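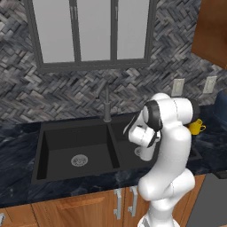
August, notebook of the Durkix teleop work, kitchen set, sink tasks

Started at 9:40. Simulator is up again after the update of the Gronen controller. I checked first that the arm answers to the leader handle in all joints, then I reset the scene and did free driving without recording, only to have the hands warm.

Task for today is mug to sink. The operator picks the yellow mug from the counter on the right and puts it down in the left basin, standing, handle to any side. We use the left basin because it is the larger one. The right one is small and the gripper hides most of it from the main view, so I was placing by guess there and I don't want guesses in the demonstrations.

Problem with the grasp. The mug is behind the arm when the arm begins over the sink. If I swing directly, the elbow passes too near the wall and the solver slows down everything. Better is to lift first, then turn, then go down to the mug with the fingers open. It costs more time, but the path is smooth, and the policy will copy what we show. Kenji Tillman does it in the other way, he turns low and lifts late. Both are okay for the checker, but we should agree on one before we mix our episodes. I wrote him about it.

Recording rate is fine. Longest episode so far had 1642 steps, the shortest kept one 900. Under that I was in a hurry and it is visible in the wrist, so I deleted those. I threw away 5 episodes in the morning: in two the mug fell over at release, in the others my clutch pedal was pressed by mistake and the arm stood still in the middle.

Release height is still not solved. When I open the fingers too high, the mug bounces on the basin floor. When I go too low, the fingertips touch the floor and the force reading jumps. Roughly a finger width above seems good. Kavanagh's script has a contact flag for this, I must ask where it is written in the log.

Afternoon: replayed episode 3045 open loop. The mug arrived, but a little to the left of where I had put it. Maybe the friction of the counter is different after reset. To check: does Plisuser export save the random seed together with the joint states? If not, the replays mean very little.

Next: same task with the mug start moved closer to the faucet, then ask Kenji to do a set with lift first. Handle battery was at the end when I stopped, it is on the charger.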